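Does Everything in a Kitchen Need Its Own Tool?

Walk into a kitchen store and you will see shelves and shelves of gadgets. There are slicers that only slice eggs. There are corers that only core apples. The boxes say things like "You can't cook without it!" Should you believe the boxes?

Let's be careful. A box is trying to sell you something. One catalog from a company called Usby lists 1,455 kitchen tools. Did your great-grandparents own 1,455 kitchen tools? They still ate dinner.

A good way to test a tool is to ask what job it does, and then ask if something you already have could do the same job.

Take the colander. It is a bowl with holes. Water goes through the holes and the food stays behind. Could you do that with a plain bowl? You could try holding the food back with a lid and tipping the water out, but it is slow and peas escape. So the colander passes the test.

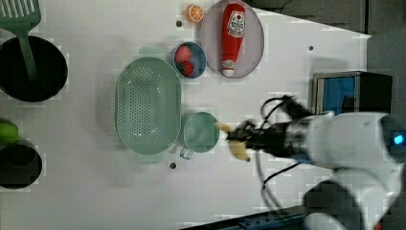 A colander, a measuring cup, a slotted spatula and two black pots, with some fruit and a bottle of ketchup.

Now look at the spatula. It has slots in its head. Some people say the slots are there to make it bend, and some say they let grease and water drip away. Dripping makes sense. If you lift something out of a pan with a solid spatula, the liquid can come along for the ride. But for flipping a pancake? A solid one works just as well. Half a pass.

The measuring cup is trickier. Plenty of cooks say they never measure. Bożena Bielecka, who taught cooking to kids in the town of Westmont, didn't believe them. She asked 12 grown-ups to pour one cup of rice into a bowl without measuring. Only two came close! Soup doesn't mind if you guess. A cake often does.

What about a bowl just for berries? Strawberries can sit in a small blue bowl, or a mug, or a clean jar. They taste the same. If somebody tells you berries need a special berry bowl, ask them how they know.

And a banana doesn't need any tool at all — it comes in its own wrapper. Stores sell banana slicers anyway. A butter knife does the same thing, and it is easier to wash.

Try this at home: With a grown-up, pick seven tools from a kitchen drawer. For each one, write down its job and one other thing that could do it. Then look at your list. Which tools would you really miss? Your answers may not match mine, and you don't have to take my word for any of this. Go and check.

Words to know
Colander: a bowl with holes for draining food.
Gadget: a small tool, sometimes useful.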